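The second life of the kitchen table

By the time a kitchen table reaches Lutfa Selvanayagam it has usually been through a divorce, a house move or a toddler. Her workshop is on the ground floor of a former seed warehouse in Drustell, a short walk uphill from the bus station, and the tables arrive there upside down in the backs of estate cars, with their legs in a separate bundle if the owner has managed to find the right spanner.

She has been taking them in for 11 years. Before that she fitted kitchens, a job she describes as "putting in things I knew would be ripped out again". Now she mends, strips, flattens and refinishes tables, and only tables. Chairs take too long and people won't pay for them. Sideboards are too heavy for one person to turn over.

"Everybody eats at a table, or at least does their post on one," she says. "It's the piece of furniture that gets the most use in the house and the least attention. People will polish a cabinet that holds six glasses and put a hot pan straight down on the thing they use every day."

Her ledger, a hardback accounts book with a strap round it, has 1032 entries. Each has a surname, the size of the top, what was wrong and what was charged. The most common word in the third column is "ring".

Rings come in two colours, and the difference matters. A white ring is moisture held in the finish. It sits in the varnish or wax and the wood underneath is generally fine. Many white marks fade if the table is left alone for a week or two in a warm room, and plenty of the rest will lift with gentle heat and a cloth. A black ring has gone deeper. Water has reached the timber and reacted with the tannin in it, often with the help of a bit of iron from the bottom of a tin or a plant stand. No amount of rubbing with mayonnaise, walnut halves or toothpaste will shift it, though Selvanayagam has seen the results of all three.

Black rings can be bleached with oxalic acid, which she does outdoors in gloves and a mask, or sanded out if the top is solid and thick enough. A veneered top may have less than a millimetre to play with. She keeps a corner of one under the counter to show customers where the sander went through.

The trade in old tables has changed since she started. House clearance firms used to burn the plainer ones. A table from the 1970s by Gramlow, who made sturdy, unfussy furniture for schools and canteens before moving into homes, could be had for the cost of the petrol. In July one went for £900 at the saleroom in Drustell, with a split in one end and initials cut into the underside. Selvanayagam had been bidding for it and stopped well short.

"I'd have had to sell it for more than I'd ever pay for a table," she says. "I don't mind other people doing that, but I'd feel silly."

What the buyers of these tables want, on the whole, is a surface that looks as if nothing has been put on it. Through the 1990s the fashion was for a deep orange shine, the colour of strong tea, and a good deal of perfectly nice wood was stained to match. The workshop's bread and butter now is taking that colour off.

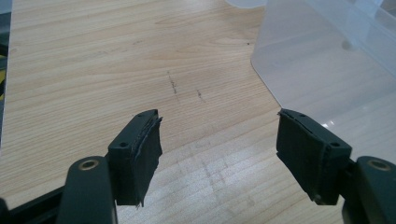 Stripping is the slow part, and what comes after it is the part customers argue about. Bare wood looks lovely on the day and picks up every fingerprint by the end of the week, so something has to go on. The trouble is that most finishes darken what they touch. Oil brings out the figure but warms everything by a shade or two, and on some timbers by a good deal more. Somebody who has fallen for a light-coloured top, with a pale blond grain running across it like the one shown, is often dismayed by the first coat. Selvanayagam always does a test patch on the underside and makes the owner come in and look at it by the window before she goes any further. Some have changed their minds on the spot.

There are three broad choices. Hard varnish, usually polyurethane, gives the best protection against spills and needs the least thought. It also fails worst. Once it has chipped or worn through near someone's usual seat, the damaged spot can't easily be blended in, and the whole top has to be taken back. Oils and the newer blends of oil and hard wax sit partly in the wood. They mark sooner but can be patched in an evening with a rag and a bit of patience. The third choice is soap.

Soap finishing has long been used in Scandinavia on floors and tables, and it sounds less likely than it is. Plain soap flakes are dissolved in hot water, left to cool to a jelly or a milk depending on strength, and worked into the bare timber with a sponge. The surplus is wiped away. After several coats the surface has a dry, soft feel and has hardly changed colour. It stays that way so long as somebody washes it with more of the same every few weeks.

Selvanayagam uses flakes from Pimon, who sell them in brown paper sacks with no perfume and no instructions. For oils she buys from Goel, on the industrial estate, partly on account of the quality and partly because they will sell her a small tin without making a fuss. She is not sentimental about either. She tried to make her own soap once and the batch stank out the building.

Would she have a soaped table at home? She would and she does, although she lives with one other adult and no pets. For a family with three children and a liking for curry she suggests oil, or varnish and a clear conscience. Turmeric goes through soap as if it weren't there. Red wine is better than people fear, provided it is dealt with straight away.

The other thing that brings people in is movement. Wood takes in moisture from the air and gives it up again, and as it does so it swells and shrinks across the grain. A wide top in a centrally heated kitchen may be several millimetres narrower in winter than in summer. Well-made tables allow for this, with slotted screws or small wooden buttons that let the top slide on its frame. Badly made ones are screwed down tight, and then something has to give. It is usually the top, with a bang that owners tend to remember. One man told her he had rung the police.

The repair is to free the top, close the split with glue and long clamps, and put it back on fixings that can move. If the crack is old and full of crumbs it has to be cleaned out first with a thin blade, or it will never close. Crumbs are the bulk of it. She has also had out a milk tooth, a folded betting slip and enough glitter to lose the will to live.

Prices depend on the size of the top and what has been done to it before. A straightforward strip and oil starts at £147 for a small table and climbs from there. Splits, missing leaves and wobbly legs are charged by the hour. She will turn work away if she thinks the table isn't worth it, and will sometimes turn it away if she thinks it doesn't need doing. A couple came in during the summer with a pine table covered in felt pen, biro dents and a scorch the shape of an iron. Their youngest had left for college and they wanted it made new. She told them to take it home and live with it until Christmas, and if they still wanted it done she would do it. They haven't been back, though she says they may simply have gone elsewhere.

At 51 she has started to think about lifting. The bigger tops need two people, and she relies on the picture framer across the yard, who comes when she bangs on the pipe. She would like an apprentice and has had two. One went into shopfitting and the other discovered he was allergic to beeswax.

For those who would sooner do the job themselves, she has a few pieces of advice. Find out whether the top is solid before touching it, by looking at the end: if the grain on the surface carries on over the edge and down, it is probably solid, and if it stops at a thin line, put the sander away. Work along the grain. Don't go straight to fine paper, as it will polish the old varnish and take twice as long. Lay oily rags out flat outside to dry before they go in the bin, for they can heat up and catch fire by themselves when bundled. And do both faces of the top, even though only one will ever be seen, or it may cup as the seasons change.

She would add mats. She sells cork ones by the till, plain, in sets of six, and most people who collect a finished table walk out without them. Several have their names in the ledger twice.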